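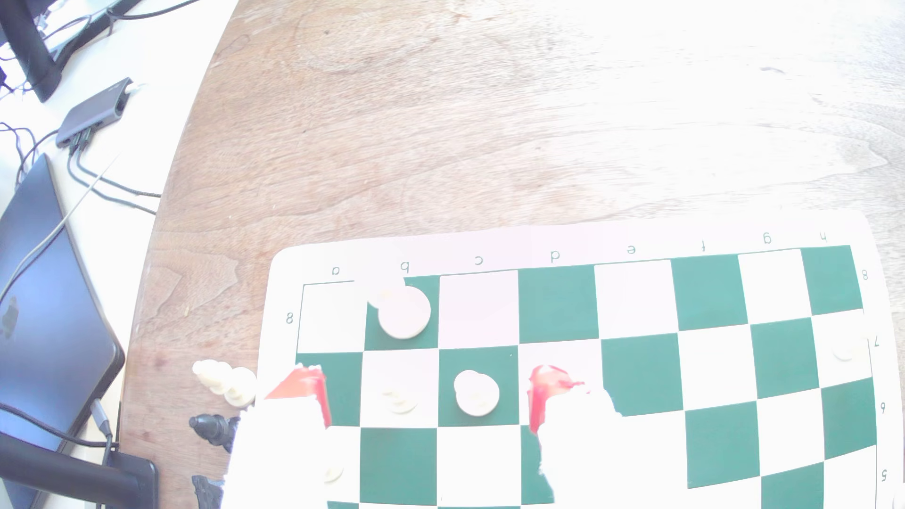

Red-fingered gripper over the roll-up board, cream discs on the squares.

Gripper trials, June

Flurina Pichler and Dae-han Yeo have finished comparing 2 finger sets for the Vesix arm. The task is to lift one disc from a stack without shifting the disc under it. Over 1,000 attempts per set, the red fingers logged 933 clean lifts. The older pads slipped more often on stacks – mostly at the rim. Overexposure on pale squares remains a problem for the wrist camera, and exposure will be locked before the next run at Skostbridge. Logs are available from Corina Haslinger.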